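Collecting demos in simulation: how many, and should I keep the bad ones?

Posted by Trilok Sachdeva in Robots and Automation, Friday

Hello all. I've been lurking here since January and have finally plucked up the courage to post, so please forgive me if this rambles a bit.

I'm putting together a set of teleoperated examples for a mobile arm, all in simulation for now, because my flat in Prenham has no space for the real thing (and my landlady has firm views about drilling). The simulator is Nallotetti and I'm using Jaron to save the episodes. The robot has to drive from one room to the next and reach for something small near the furniture. I've recorded 52 runs so far and I'd like to get to 300 before I train anything.

My trouble is the wrist view. When the arm gets down low among the chair or table legs, the gripper fills such a lot of it that I can hardly tell what I'm steering towards, and I end up going back and forth between views like somebody looking for their glasses.

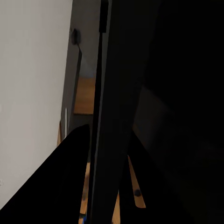

Should I keep the runs where I hesitate and have to correct myself?

Keep them if the run ends properly, and trim any long stretch at the start or finish where nothing moves. A learner that has only ever seen perfect approaches has no idea what to do once it drifts off course, and your corrections are where it picks that up.

That was the advice I was given on another forum, and it sounds sensible, but I'd love to hear from people who have tried it. I'd also like to know whether the dark wrist pictures are worth saving at all. Thank you!

Luminița Costache
Hello Trilok, and welcome! Good advice you had there, with one thing I would add. Hesitating because you misjudged the reach is useful. Hesitating because you were looking at a different view from the one the learner will get is much less so, as it can't see what changed your mind. So decide first which views go into training, and drive using only those, even if it makes you slow and grumpy for the first evening.

As for the wrist pictures, do save them. You can always leave them out later, but you can't easily put them back unless you've stored the full simulator state and can render the whole lot again (do check whether your recorder is doing that, it saved me once when I had 1514 episodes and the wrong lens angle!). Then train once with the wrist view and once without, on the same runs, and compare. If the lighting is fixed, try varying it between episodes too, and maybe tilt the wrist camera a little so the fingers take up less of the picture.

I'd also stop at your 52 and train something now. It will probably be dreadful, but you'll find out early if your actions and pictures are out of step, and that's a horrid thing to discover at 300.

oral_and_out
just delete the bad ones, life's too short. I kept 3 dodgy runs in mine and didn't notice any difference either way

Trilok Sachdeva
Thank you both, that's ever so kind. Luminița, I hadn't thought of the views like that at all, and I'm certainly guilty of peeking. I'll turn the overhead one off tonight and start a small training run on what I've got.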